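Sprechernotizen: Alte Rechner in der Gemeindebücherei

Vortrag beim Büchereitreffen in Wallesen, Yetunde Afolabi

Folie 1
Begrüßung kurz halten. Ich leite die Bücherei in Steketen, wir haben 1089 eingetragene Leser und 15 Öffnungsstunden in der Woche. Thema: Was tun mit PCs, die für die Ausleihe zu alt sind?

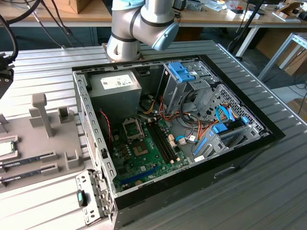 Zuletzt geändert: Juni 2019

Folie 2
Ausgangslage. Die Katalogplätze liefen bei uns neun Jahre lang mit denselben Geräten. Am Ende dauerte eine Titelsuche so lange, dass die Leute lieber an die Theke kamen. Der Gemeinderat hat 838 Euro bewilligt, neue Rechner waren damit nicht drin. Hier nachfragen, wer im Saal ähnliche Beträge hat.

Folie 3
Was wir gemacht haben: Katalog von Olatunji auf Kalel umgestellt. Kalel läuft im Browser und braucht am Leseplatz kein eigenes Programm. Die Umstellung der Schlagwörter war die meiste Arbeit – vor allem die Heimatkunde, die bei uns nach Ortsteilen geordnet war. Die Zettelkartei haben wir zum Abgleich noch einmal hervorgeholt. Nicht zu lange bei den Umlauten bleiben, das kommt sowieso als Frage. 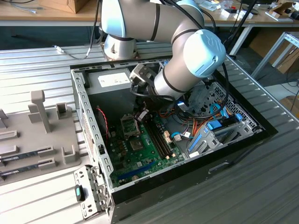
Folie 4
Datenschutz. Auf den alten Festplatten standen Namen, Anschriften und Mahnungen. Löschen im Papierkorb reicht nicht, die Platten müssen überschrieben oder zerstört werden. Wir haben uns das schriftlich bestätigen lassen und die Bestätigung zum Inventarbuch geheftet. Wer die Geräte verschenken will, gibt sie ohne Platte ab.

Folie 5
Rückmeldungen der Leser. Die Älteren vermissen die große Schrift der alten Maske. In Kalel lässt sie sich einstellen, aber an jedem Platz einzeln – Menü kurz zeigen, falls das Netz im Saal geht. Die Kinder suchen fast nur nach Reihentiteln, deshalb haben wir die Bandnummern nachgetragen.

Folie 6
Ausblick: Im August kommt die Fernleihe dazu. Das Formular liegt als Kopie am Ausgang. Danach Fragen, dann Übergabe an die Kollegin aus Wallesen.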